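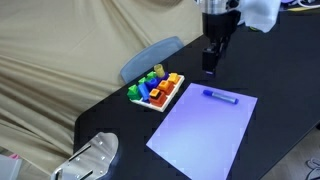 Plodmont Jazz Society
Minutes of the programme meeting, November 2025

Search this site Enter keywords Go

Chair: Efua Quaye. Quorum met. Apologies were taken as read.

1. Minutes of the previous meeting
Agreed, with one correction. Under item 4, "alto" should read "tenor".

2. Vocal series
The chair reported that the Lita Trio has confirmed for the spring series and will bring its own singer. The trio asks for two sets of 45 minutes with an interval. The set list is mostly standards, with one group of Brazilian songs in the second set. Keys have been supplied for the house bassist, who will cover the first date only.

It was noted that last season's singers could not hear the piano from the front of the stage. Agreed to move the left monitor back by one metre and to take the piano feed before the main desk. To be tested at the next sound check.

3. Piano
The technician's report was received. The action is uneven in the top octave and two dampers need replacing. Pitch had dropped slightly since June. Agreed to tune before each concert in the series and to have the dampers done first. Cost of damper work: £300, from the instrument fund.

The offer of a second-hand Fujimoto electric piano was discussed. The meeting felt the key weight was too light for accompanying work. Declined with thanks.

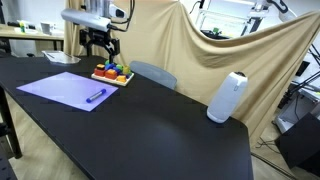 4. Dresetow exchange
The Dresetow club has proposed that each side sends one group a year. Travel would be paid by the sending club and beds found by the host. There was support for the idea, but members wanted the fee terms in writing. The chair to reply asking for:
- the length of stay
- who holds the recording rights
- whether a drum kit is provided

Deferred to the next meeting.

5. Sheet music library
The catalogue now stands at 1051 items. Lead sheets in concert pitch are complete. The B flat and E flat parts have gaps, mainly in the ballads folder. Agreed that no one borrows more than 3 folders at once and that loans are entered in the book by title and key.

6. Workshop for singers
Places limited to 20. Content: phrasing behind the beat, counting in the band, and writing a clear chart. Singers to bring two copies of each chart, with intro and ending marked. Efua Quaye to lead the morning session. Afternoon tutor still to be found.

7. Any other business
The spare microphone stand is missing its clip. Replacement to be ordered.

Next meeting: date to be circulated.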